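Living with the Lilow Hand Kit: A Student Review
Project report by Itsuki Uchida
June 11, 2019

When our instructor asked each of us to pick a product and live with it for a while before writing a single opinion, I knew right away I wanted the Lilow. It is a hand-held gripper kit sold by a small firm called Prantl, and the idea is simple enough that I could explain it to my grandmother. You hold the tool, you squeeze, and you do ordinary chores with it while it records what you did. Later on, a robot arm with the same kind of fingers can learn from those recordings. I borrowed the kit from the equipment room at Oltevport, and I am grateful they let me take it out of the building for as long as they did!

My question was whether a beginner could get useful recordings in an ordinary home, without a lab bench or special lighting. I settled on handling small food pieces and a box on a table, mostly because food is awkward in a friendly sort of way. It crumbles, it rolls, and it comes in shapes that no two people would pick up alike.

Setup took me 32 minutes the first time, and I will admit that a good part of that was me reading the wrong page of the booklet (the pages for the older version are bound in at the front, which I think Prantl should fix). After that it went much faster. The fingers open and close smoothly, and the ridged blue pads became my favorite part of the whole kit.
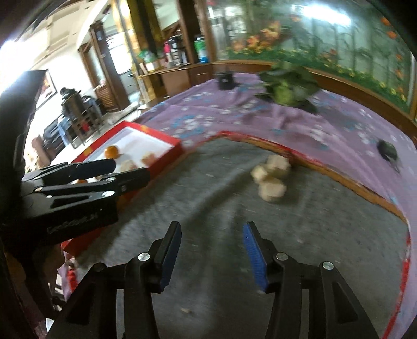

What surprised me was how long it took to stop moving like myself. With my own fingers I reach for something and adjust at the last moment, hardly thinking. With the Lilow I had to line up first and squeeze second, and my early recordings are full of little hesitations. By my 11th session I had settled into a slower rhythm that I rather enjoyed, and the recordings looked calmer too.

I made over 200 recordings in all. The companion program, Grovalico, sorted them and set aside 13 that it judged too shaky to keep. I watched those again and agreed with it on nearly every one, though I wish it would say which moment bothered it. The grip also gets tiring for a smaller hand, and a softer handle would be a kindness.

I would recommend the kit to another student, with the advice to plan short sessions and to ask for the newer booklet. In September I hope to borrow it again and try folding dish towels, if the equipment room will have me back.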